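Trurovdale Temple

Trurovdale Temple is a hill temple above the village of Trurovdale, on the old Ilier road. Popular with walkers and weekend photographers. The main hall stands on a stone terrace reached by 83 steps, with eight smaller shrines around the outer court.

History

Founding date unclear. Local tradition says traders on the Ilier road paid for the first hall, a timber one, later lost to fire. The present hall is stone on the lower level, timber above. Roof last redone after a November storm brought down the east gable – the old tiles were reused where posible.

The surveyor Ming-te Chung drew the first full plan of the site. His plan shows a ninth shrine near the spring, no trace of it today.

Visiting

Open daily, sunrise to dusk. Entry is free, parking is 500 at the lower lot. Bus from Flondent stops at the foot of the steps, last one back leaves before sunset so check the board. Shoes off in the main hall. Tripods allowed in the court but not inside.

Best light is early, when the valley is still in mist. The lantern festival draws 4,000 visitors and the road is closed to cars that evening.

Lodging

No rooms at the temple itself. Guesthouses in the village, mostly family run, plain rooms, shared bath. Dow House is the closest to the steps and the oldest. Travel writer I-hsuan Lui stayed there while working on her walking guide to the valley, wich is still the main source for the side trails. 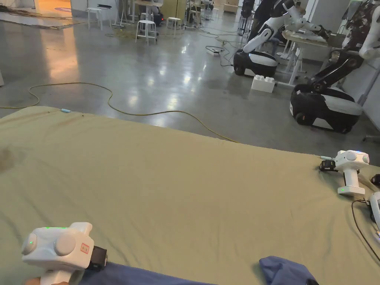
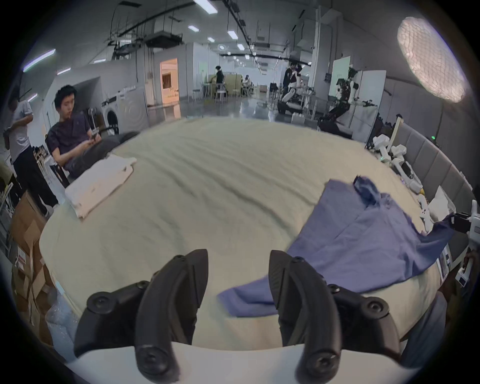

Cloth and hand-held grippers, two views.

See also

Ilier road
Flondent
Lantern festivals

Page last edited 2020-05-24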